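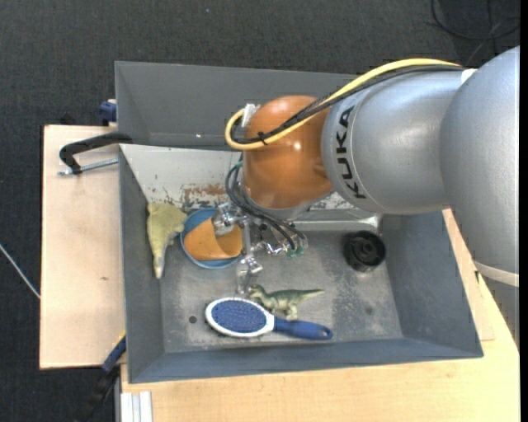 Every spring somebody in the club comes back from a race expo with a new reason their legs hurt. In May it was cadence. The Flondo is a clip-on pod that buzzes whenever you drop below 180 steps a minute, and at least half of the Tuesday-pace group now buzzes its way around the reservoir.

I borrowed one from Letay Tefera and wore it for 8 runs. It buzzed on the hills. It buzzed while I was tying my shoe. My long run, the Kadlec loop with the extra bit by the water tower, came out 2 minutes slower than usual, and the app called it my "most efficient effort yet." Efficient at what, it didn't say.

The box claims the number was tested on 1,996 runners. I wrote to ask how tall they were and how fast they were going, which seems like a fair thing to want to know. I got a coupon back.

Wondimu Negash, who has coached more of us than he'd probably like to admit, thinks short, quick steps can help if you're pounding your heels on the downhills. Fine, I'll give him that. But he teaches it with a hand clap and it costs nothing.

Letay still likes hers and says her knee feels better. She also took two weeks off and bought new shoes, so make of that what you will. If you want to try the pod before the Mivell 10K on 13th July, she'll lend it to you. Bring your own charging cable, mine doesn't fit.

We use cookies to improve your experience on this site. Accept | Manage preferences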